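## 4. Lessons, home practice, and the two-hand problem

Data from the spring block only. The fall block is in Section 5, different teachers, different rooms, so kept seperate.

The 18 beginners at the Ranjbar school all had one lesson a week for 13 weeks. Violin and cello mixed. No auditions, no entry fee, instruments on loan. Every lesson was given by one of two teachers, who swapped groups in April so that neither kept the same children for the whole block. Pupils wrote their practice in a paper notebook, minutes per day, signed by an adult at home. Notebooks were collected on Wednesday before the early group, which meets at 7:15.

Notebook minutes are self-report and we treat them that way. Some parents signed a whole week in one pen stroke. We kept those weeks in but flagged them, and the pattern below holds with or without them.
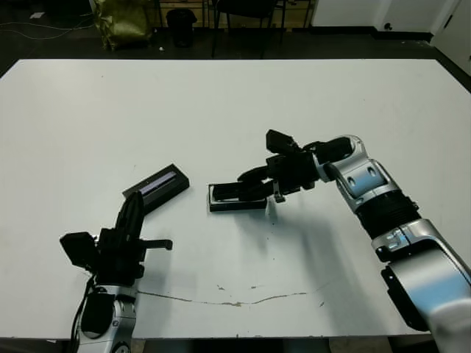
*Figure 1. Left and right arms over a white table, with two black trays.*

### 4.1 Minutes are not the whole story

We expected total practice to predict progress. It does, weakly. Pupils who logged more than 400 minutes over the block were mostly ahead of those who logged less, but the middle of the group is a mess. Several low-minute pupils played the final piece (Brustico, a short march written for the school) cleanly and in time. Several high-minute pupils could not get past the second line.

What seperated them was the way the minutes were spent. The notebook had a free line under each day and we coded whatever was in it. "Played it through" was the most common entry. Then "scales". Then a long tail — "only left hand", "bow on open strings", "clapped it", "my brother was asleep so I did fingers".

Entries naming one hand alone turned up far more in the notebooks of pupils who did well. That was not taught as a method. One teacher mentioned it in passing, the other never did, and some children seem to have found it by themselves. Coding was done by the first author and checked by Sreekumar Shetty, who teaches at the school but had no pupils in this block. Disagreements were mostly about what "bits" means.
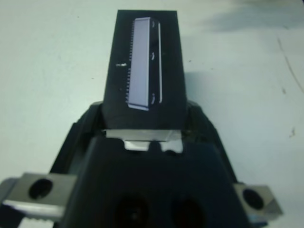

*Figure 2. Gripper holding a flat black part upright, with a pale lavender-gray panel on its face.*

### 4.2 One hand at a time

For the second half of the block we asked half the pupils to split their home practice: left hand silent, right hand on open strings, then both. The other half carried on as before. Assignment by coin toss, siblings kept together, which made the groups a little uneven.

The split group complained. It is dull, it doesn't sound like anything, and parents asked the teachers why the child had stopped playing tunes. Two pupils went back to playing straight through after a fortnight and told us so. They are analyzed in the group they were given.

Even so the split group made fewer stops in Brustico at the end, and when they did stop they started again sooner. Tone was no better. Intonation perhaps slightly, but the two raters did not agree well enough there to say more than that.

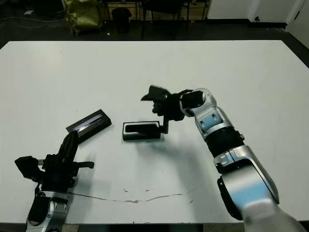 Beginners on a bowed instrument have to learn two jobs that look nothing alike, and teachers tend to talk about them as if they were one. The left hand stops strings, the right hand moves the bow, and the pupil hears a single sound at the end of it. When it goes wrong they can't say which hand did it. We found it useful to talk of the two sides coming in separately to a shared middle, much as the left arm and the larger right arm on the white table reach in from their own corners with the small black objects between them. The cue we ended up giving pupils was "whose turn is it?", asked at every stop. Younger ones took to it at once. The teens found it babyish and used it anyway when they thought we weren't listening.

### 4.3 Where it breaks down

Slurs. As soon as teh piece asks for several left-hand notes under one bow, the split stops helping, and for some pupils it got in the way. Zimlow, the second test piece, is nearly all slurs and the two groups were level on it. Onlow has slurs only in the last line, and that last line is where the split group lost its lead.
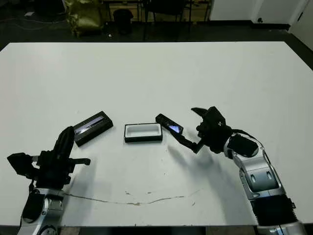

*Figure 3. White tabletop with both arms reaching in, left gripper apparently open and empty.*

Also attendance. The early group missed more lessons than the afternoon group, and more of the split pupils happened to be in the early group. Correcting for lessons missed narrows the gap but doesn't close it. A larger sample is needed — the partner schools could give us up to 200 pupils, with the same notebooks, and a proper line for which hand.

Full rating sheets and the coding list are in Appendix B. Raw notebook pages are not shared as they have names and doodles of family members in them.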